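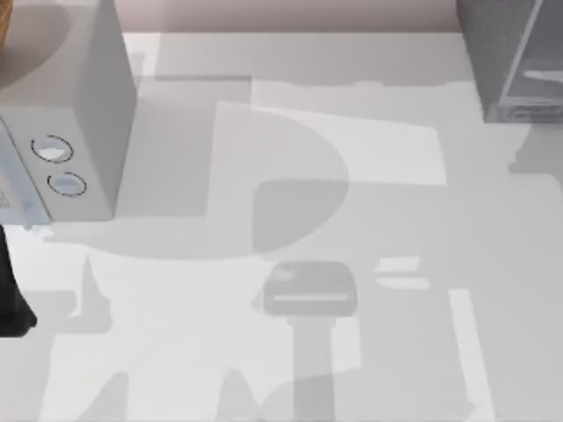
Sim kitchen, top-down view of the counter. Microwave at upper left, the rest mostly arm shadow.

We put Fistiveck 3 on the internal server this morning, 18 May 2022. It's the perception and grasp planning stack we run against the simulated kitchen in Dretthorpe. Thread on what changed and what still doesn't work.

First, shadows. Both arms hang over the counter and the light comes from above them, so the overhead view gets a lot of overlapping gray. The old segmenter liked to turn those shapes into objects. A gripper shadow has clean edges and a plausible size, and it kept showing up in the obstacle list.

The planner then did what it was told. It planned around a shadow, the arm moved, the shadow moved with it, and the planner replanned. We logged 133 replans in a single run in January. The arm never got to the microwave.

The bright patches between shadows were the same bug from the other side. A lit patch with straight edges was getting labeled as a flat item, like a sheet of paper or a tray. Lower confidence than the shadows, but enough to block a placement.

Fix one: we already know where the arms are. Joint states go in, we project the arm geometry onto the counter plane along the light direction, and we get a predicted shadow mask. Anything inside the mask with no depth above the counter gets dropped.

Fix two: the mask is only a hint. If depth says something sticks up, it stays in the list, mask or no mask. We tried a hard mask first and it threw away a real mug that was standing in the shade. Don't do that.

Training data for the new segmenter is 3,800 rendered frames with the light moved between them. Jibrin, our scene tool, writes the labels straight from the renderer, so there is no hand labeling. It does mean any mistake in the scene file ends up in the labels. We found a couple.

Next part is the close view, for the microwave controls.
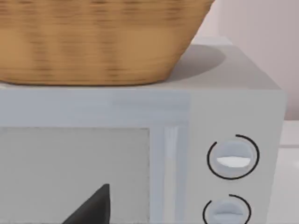 Basket on the microwave, two dials on the right, one fingertip at the bottom of the view.

The dial detector fits a circle and then looks for the printed arc around it. The arc has a gap, and the gap gives us a reference angle. The bright slot across the knob gives us the current angle. Subtract and you have the setting.

The lower dial is the weak spot from this view. Only the top of it shows, so the circle fit drifts. For now the detector reports a partial and the planner asks for another view before it commits — slower, but it stopped guessing.

The basket matters too. It's tagged as resting on the microwave, so the planner treats the pair as linked and won't push on the casing without checking the basket's pose first. That relation used to be typed in by hand for each scene. Now it comes from contact in the simulator.

Regression suite is at 788 scenes. Shadow false positives are gone from the counter set. Dark glossy appliances still give bad depth along their edges, and that's the next ticket.

Config note if you're on the Skostatport branch: shadow_hint is off by default there. Turn it on and rebuild the cache, or you'll get the old behavior and wonder why.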